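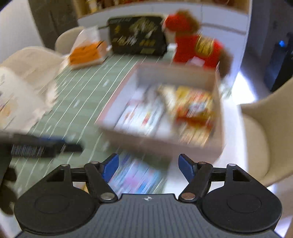 Packing gift boxes is fast, fiddly work, and the people who do it know far more than they can easily put into words. That's where I want to start, because the whole Tritach project at Jerstead rests on it. Ask a good packer how she picks up a crinkly packet and she'll say "I just pick it up." Put a two-fingered gripper in her hand and suddenly there's plenty to talk about! How wide do you open before you get there? Which way do you come at it? Look at the tray: white packets stacked on the left, the yellow, red and orange snacks in a pile on the right. A stack and a pile want completely different moves, and she'll have worked that out before the rest of us have finished the sentence.

(Pause. Ask who in the room has packed anything for a living. There are usually more hands than you'd expect.)

Quick background, keep it short. Jerstead packs mixed boxes for shops and mail order. Seventeen people on the packing floor when we began, and every one of them is still there, though not all doing what they did before. The first robot station went in at the Murthy building in January. It does the plain fills: same box, same contents, all morning. The mixed boxes are still done by people, and I'll get to why.

What changed first was the talk. I love this part. Before the station, nobody wrote down how to pack anything. You stood next to somebody for a week and you picked it up. Once we had to teach a machine, the packers started arguing (cheerfully, mostly) over the right way to lay down a flat packet, and some of them had never seen how the person at the next table did it. Two of the newer packers changed their own method after that and say their wrists thank them for it.

Second change – the pace. Slow down here, people always ask. The station doesn't speed up before lunch or drag after it, and at first that was hard on the people feeding it. They felt pushed. We put a buffer shelf between the people and the machine so that they could get ahead and take a breath, and the complaints dropped off. The shelf cost next to nothing. I wish we'd had it on the first morning.

Third – who gets asked. When something goes wrong at the station, the person standing there can stop it, fix it and start it again without calling anyone. We fought for that. Under the first plan every stop went to the supervisor's screen, and the packers just stood and waited for permission to pull out a bent packet. Four weeks of that was plenty.

(Drink some water. Next slide.) 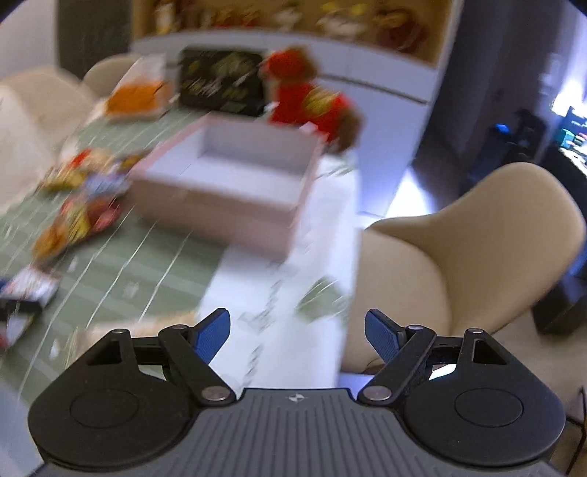 One of the packers at Grirkard, our sister site, told me she was glad to see the back of the plain fills but worried that the easy jobs were also the ones where you could chat, and she asked whether anybody had thought of that. We hadn't. It went straight on the list, and I still think it's the best question I've been asked on this project.

So what did we do about it? Grirkard now rotates. Nobody stays on mixed boxes the whole shift, and there's a shared table for labels and ribbons where people sit facing each other. It's slower on paper. The people working there like it and I haven't heard a good argument for taking it away.

On the mixed boxes. Soft packets slide. They land at odd angles, they lie on top of each other, and a packet from a new supplier can feel different from last month's. A person deals with all that without a thought. With two finger pads you have to decide where to pinch, and if you pinch the wrong fold you get the one underneath too. Try it yourself afterward – I'm bringing a hand gripper and a bag of assorted packets, and I promise it's more fun than it sounds.

If somebody asks about pay: teaching the station counts as skilled time, and it's paid at the trainer rate. That was settled before the first session. Say it plainly and don't rush it.

If somebody asks about jobs: nobody has been let go at either site. I can't speak for five years from now and shouldn't try. What I can say is that the packers have seats in the planning meeting, and they've already turned down one layout.

If somebody asks how long the teaching takes: we cap a session at 50 minutes. Holding a tool out in front of you is tiring in a way you don't notice until you put it down. Then a proper break, away from the table.

Things I'd do again: start with the packers and bring in the engineers second. Let people name the station themselves (they went with Toast, don't ask me why). Leave the stop button within reach of everyone.

Things I'd skip: the poster campaign. Nobody read it. People wanted to stand by the machine and poke at it.

Leave four minutes for questions, more if the earlier speaker ran short. Gripper and packets go on the side table by the door, lids off.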